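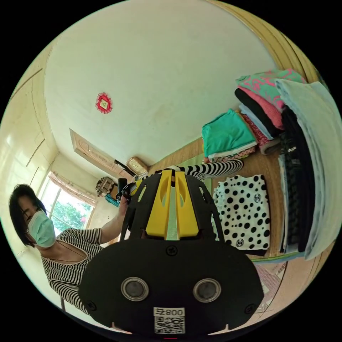
Coka changes service routine for hand-held grippers

June 2022

Coka has changed how it sets up and looks after the hand-held grippers used in its garment-folding program. The new routine took effect this week and applies to every unit now out with operators, who work in ordinary rooms at home and handle folded clothes, towels and bedding.

Under the old routine, grippers went back to the Polerine workshop on a fixed date, whether or not they had been used. Service is now tied to use. Each unit is checked after 100 hours of logged work and gets a full overhaul at 500 hours. The unit number and the QR code on the base plate are scanned at every check, and the service record is opened from that scan. Paper cards are no longer accepted.

The check at 100 hours can be done by the operator and takes nine minutes. The two round sensor ports are wiped with a dry lint-free cloth, starting at the center of each disc and working out to the metal ring. Liquid cleaner is not allowed on the discs. The screws on the base plate are tested with the supplied driver and turned only if they move freely. The fingers are then opened and closed through full travel while the operator looks for thread or lint caught in the small openings along each finger.

Lint was the main cause of returns in the spring. Of 41 units opened at Polerine, most had fiber packed at the base of the fingers, which slowed closing and shifted the zero position. Fleece and terry cloth left the most. Worn finger pivots came second. Polerine now replaces the pivots at each overhaul and no longer waits for play to show up in the log.

Calibration has also moved. It was done once, before shipping. Operators now run a short zeroing step at the start of each session, with the fingers fully closed and the gripper held still until the reading settles. A unit that fails the step twice is to be set aside and returned with its log file.

Spare pivots and finger sets are supplied by Bimier. Delivery of the current batch is due in August. Until then, overhauls will be booked in order of logged hours, with the highest first, and units below 500 hours will stay in service.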